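Soft objects, week three

Posted in June, filed under grasping

Most of this week went into plush toys. The rigid set was finished on Wednesday, and Rutilio Rosales had already put the soft items on the bench with a list of grasps to cover. I did the demonstrations by hand, carrying the gripper and squeezing the trigger myself, and left the remote rig to Marisol Zamudio for the drawer tasks.

Plush is awkward in a specific way. With a block, finger width at contact is the width of the block. With a stuffed animal the fingers touch fur, then keep closing through several millimeters of fur and stuffing before anything resists. If I stop at first touch, the toy slides out on the lift. If I close until it feels solid, the policy learns to crush everything.

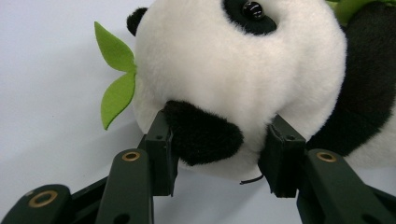
My rule for now is to close until the fabric stops moving relative to the pads, hold for a beat, then lift straight up. It adds time to each demonstration, and the width traces are much more consistent. The first batch had 352 episodes and I threw out 24, mostly for regrasps where I changed my mind halfway. Citlali Trujillo argues that regrasps should stay in, as recovery data. She may be right, but they need their own label first, and Layug (our annotation tool) has no field for it yet.

Two other notes. Close approaches fill the view with fur, so I now start each episode farther back to give the tracker some table to work with. Wrist speed also matters more than I expected. Anything quick blurs the texture, and pose estimates drift during the lift.

The target for this set is 2000 episodes and we stand at 907, counting what Heather Te Moana recorded. Next up are the towels, then a retrain with the new width limits.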